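Washing a mesh jersey with printed panel – cold only?

Tovus wrote:
Hello all. I bought a second-hand team jersey, mesh fabric, and it smells of somebody's closet. The label inside is cut out, so I have no washing instructions. My machine has a 30 degree program and a quick one of 16 minutes. Which one is safe for the print? I paid little for it but I like it very much and I wear it on most days.

Bayram wrote:
30 degrees, inside out, with no softener. Softener stays in the mesh and then the smell comes back faster. I do all my football shirts in this way.

Laltov wrote:
I don't agree about the machine. Print on mesh has less surface to hold on, and the drum rubs it. Wash by hand in the sink, ten minutes in cool water, and press it in a towel. Never twist.

Bayram wrote:
Laltov, I have shirts older than my daughter and the print is still there. A laundry bag is enough for me.

Tada wrote:
Both ways work, it depends on the print. Is it thick like rubber, or part of the fabric? Also, do you carry a bag over it? Straps damage mesh more than washing. Mine got little hairs on both shoulders after one summer.

Tovus wrote:
I can't say what type of print it is, I am not good with these things. It is green with a purple part with stars, and there is some white writing also. And yes, I often have straps over it.
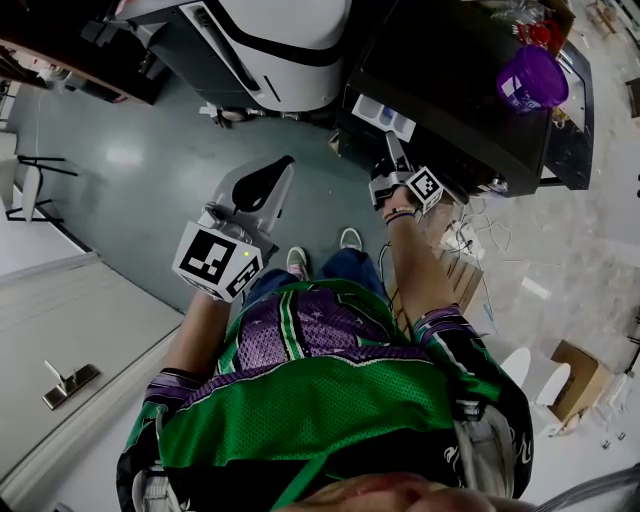 The jersey, with my jeans and sneakers

Tada wrote:
Nice colors! Purple next to bright green – I would wash it alone the first time, in case the purple gives color.

Laltov wrote:
Alone, yes. And by hand :)

Tovus wrote:
Thank you. I will try the sink on Sunday and write again when it is dry.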